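Gramance opens its simulation hall to visitors and shows gripper work from the Vandutell project

Utden, 13 June 2020

Gramance, a developer of software for robot handling, has held its first open day in the new simulation hall in Utden. The visitors could follow a simulated robot at work in a virtual room, ask questions to the engineers and try the controls by themselves. The demonstration was prepared together with the engineering office Marchetti, partner of Gramance in the Vandutell project.

Two views from the simulation, both looking over the open gripper:
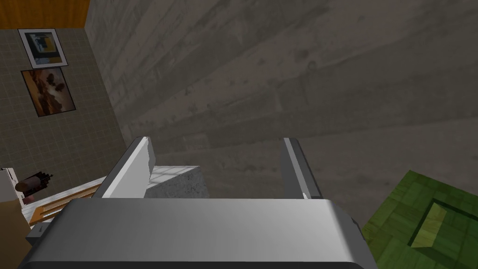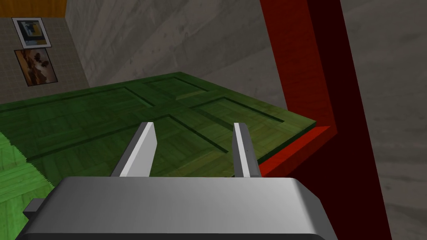
The Vandutell project was started with a simple question from customers. Many small companies wish to use a robot for handling of parts, but they can not stop their production for weeks in order to test if it will work. With Vandutell, the room, the furniture and the objects are first built in the computer. The robot is then programmed and tested there, and only after this the customer decides if he wants to buy the real equipment.

During the open day the visitors were received in groups of 20 persons. Each group stayed one hour in the hall. In the first part, the engineers explained how a virtual room is made, from the measuring of the walls until the choice of the surfaces. In the second part, the group followed the robot on a large screen, and the engineers stopped the program at several points to discuss the position of the fingers. In the last part, everybody who wished could sit at one of the 3 control stations and move the gripper with a hand controller.

The control stations were the most visited part of the day. Many visitors were surprised how difficult it is to judge a distance when you look only through the camera of the robot. For this reason Gramance offers in Vandutell several camera positions, and the operator can change between them at any moment. Some visitors with experience in machine tools asked for a display of the finger distance in inches and in millimeters. This wish was noted, and it will be part of the next version.

A question which came back in almost every group was about the surfaces. Visitors wanted to know why a virtual room for testing has strong colors, wood grain and pictures on the wall, when the robot has only to grip. The engineers answered that a camera system which has learned only in a plain gray room makes many mistakes later in a real workshop or in a real home. Vandutell therefore has a library of 400 surfaces, and they can be exchanged without building the room again. The same task can be repeated 1000 times in one night, each time with other surfaces and other light.

There were also critical questions, and Gramance is thankful for them. A group of teachers from technical schools asked how well the friction between finger and object is calculated. At present Vandutell gives good results with hard objects which have flat sides. With soft objects, for example textile or foam, the results are not yet good enough for planning a real installation. Gramance and Marchetti are working on this point together, and they will publish the measurements when the comparison with real tests is complete.

The hall itself was finished in May. It has a room for presentations, a workshop and the computer room. Marchetti has made the planning of the control stations and will also take over the training of the customers. The first training course will take place in Utden and lasts 3 days. Previous knowledge of programming is not necessary, but participants should be used to work with a computer.

After the positive response, Gramance has decided to repeat the open day. Schools and companies can also ask for a separate visit on a working day. The visit is free of charge. Groups should not be larger than 20 persons, so that each visitor has enough time at the controls. Please register in advance by the contact form on the website of Gramance and write in the message if your group wishes the explanation for beginners or for specialists.

About Gramance
Gramance develops software for planning and testing of robot handling. The company has its office and its simulation hall in Utden.

About Marchetti
Marchetti is an engineering office for automation. It plans work stations and trains the operators.

Press contact
Gramance, Press Office, Utden
Reprint free of charge, a copy to the press office is requested.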